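Garment care: revised wash guidance for dark knits

The Davura textile group has finished its April wash trial on dark-dyed cotton. Settings for member laundries change as follows. 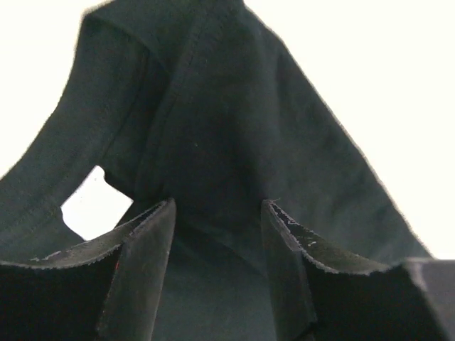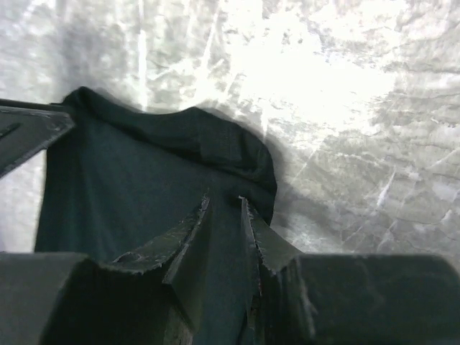
Dark green fabric, two views.

Wash at 3 on the Testa dial, inside out, with the spin held to 900 rpm. Loads over 45 items should be split. Color loss was highest along seams and hems - the points that rub most - and lowest on flat panels.

Prustar liquid replaces powder for all dark loads. Powder stock may be used up on whites.

The full table is in Hedulero bulletin 1,157. Send corrections to Ghislain Zacharias before the next issue.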